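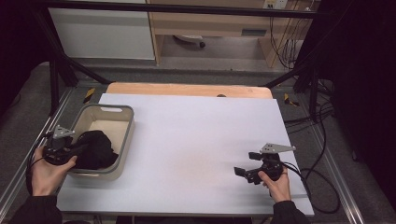 Dradine Cloth Station: README

Version of February 1, 2020. Maintained by Zoia Kuzmenko.

What this covers

Recordings of cloth handling at the Dradine site, made with two hand-held grippers over a white board. The black cloth lies in a light-gray basket on the left of the board. The recordings are used to train the folding arms that Panasiuk is fitting on line 2.

Contents

1,731 recordings, 21 operators. 600 are basket work, the rest flat folding.
Labels are in labels.csv, one row per recording.

What changes for staff

Folding on line 2 moves to the arms in August. Sorting, stain checks and repairs stay with people. Operators who recorded for us keep their normal rate and hours, and recording counts as a shift task. Nobody is scored on speed from this data, and supervisors have no access to it.

Jeferson Holanda runs the retraining for line 2 staff. Ask him for a place before the rota is fixed.

Known problems

Dark cloth is hard to segment against the black gripper jaws.
Operator 14 has two IDs in the older files.

Questions about labels go to Arvid Skjelbred.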